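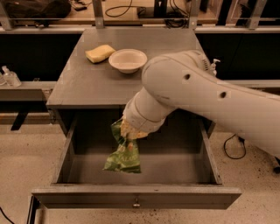 1/ Finished the transfer of the Huvine tapes. 30 cassettes, all hip-hop radio recordings, all off a college station that shared a tower with the Kyei transmitter. Notes on the process and on what the tapes say about how those DJs worked.

2/ Playback deck is a three-head Fultura with a new belt. I reset azimuth by ear for every side, in mono, on the hi-hats. If the hats smear, turn the screw a hair and listen again. Don't trust the setting from the last tape. These were recorded on at least two decks and they don't agree.

3/ Captured at 24-bit, 96 kHz, no noise reduction on the way in. Most of the tapes were recorded with Dolby B and then played for years without it, so people remember them as bright. I decoded in software afterward and kept both versions.

4/ Speed is the real problem. One of the station decks ran fast. You can't fix that against a known record if the DJ had the pitch fader up, and he always did. I used the mains hum instead. It should sit at 60 Hz. On side A of tape 3 it sits at 61.4.

5/ After correction that side drops by a bit under half a semitone. The vocals sound like grown men again. Anyone who learned these freestyles from dubs has been hearing them sharp.

6/ Now the music. Akua Agbeko did the Saturday-style long mix: two copies of the same break, four bars each, no fader cuts on the snare. You can hear her leave the second copy slightly behind and push it with a finger. The pitch wobble is there in the low end every time.

7/ Her levels are low. Peaks around 6 dB under the other hosts. I first took this for a bad cable. She was leaving room for the mic, and the rappers come through clean on her shows and clipped on everyone else's.

8/ The sampler in the studio was a Trimden with very little memory. Standard trick: play the 33 at 45, sample it, tune it back down. Saves about a quarter of the time. Costs you the top end and adds that grit on the kick. Every station ID on these tapes has it.

9/ Cataloging. I logged 1086 separate segments: records, verses, ads, IDs, shout-outs, dead air. Identified 600 with certainty. The rest are white labels, local demos, or verses over instrumentals where I know the beat and have no idea who's rapping.

10/ A segment counts as identified only if I matched it to a physical release or a name is spoken on air. "Sounds like him" goes in the comments column and stays there.

11/ One correction to my March posts. I said the posse cut on tape 19 was over a Kyei instrumental. Wrong, and Kyei isn't a producer. It's the name on the station relay and I misread my own label. The beat is still unidentified. Drums are a chopped two-bar loop at 94 BPM, horn stab on the "and" of three.

12/ Tape 22 has print-through, so you get a faint pre-echo before each verse. I left it alone. Gating it takes the room noise with it, and the room noise is how I can tell which studio they were in.

13/ Segment sheet is up as a plain CSV, dated 2 May 2025. Columns are tape, side, start, end, type, artist, title, comments. If you can name a voice, send the tape number and the timecode.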